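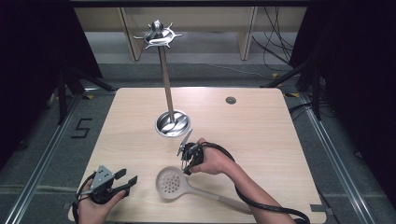
Utensils and Worktops: Gallery

The household collection at Clisden is arranged by the room in which each object would ordinarily be used. The kitchen section has 1,256 catalogued items, most of them given by local families, and it is open to visitors from March.

Steel utensil rack, with slotted skimmer. The rack has a round, shallow base and a tall upright, with six short hooks set around the hub and a knob at the top. The skimmer on the table is of white plastic, with a long flat handle. Racks of this pattern are catalogued under Storage, and skimmers under Serving and Straining. Kanchan Bhatt, who prepared the kitchen entries, has cross-referenced the two headings so that either will lead the reader to the other.

Pale wood, with a curved groove. The grain is soft and streaky, and the groove follows a long arc with a rounded lip. A small round hole lies within the curve, near its lower end. Readers with an interest in timber surfaces may wish to consult the Lam bequest, which includes 27 boards and trays — the earliest of them bearing the stamp of the Zarneren workshop.
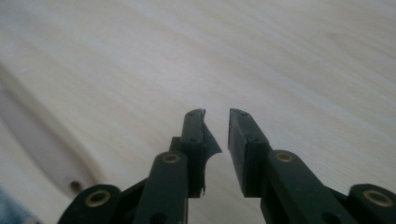 How should a bare wooden surface be cleaned?

Wipe it with a well-wrung cloth, following the grain, and dry it at once with a second cloth. Water should not be left standing in grooves or around holes, and the piece should be kept away from radiators while it dries.

Requests to view objects held in store should be addressed to Snežana Gashi at the study room, two weeks before the intended visit. Up to five objects may be requested for each appointment. Photography for private study is permitted — tripods by prior arrangement only.

Captions were revised by Yabsira Kassa.

Recent galleries
Ladles, Scoops and Strainers
The Tridard Enamelware Gift
Bread Boards from the Lam Bequest
Shelves, Hooks and Rails
Laundry Day at Clisden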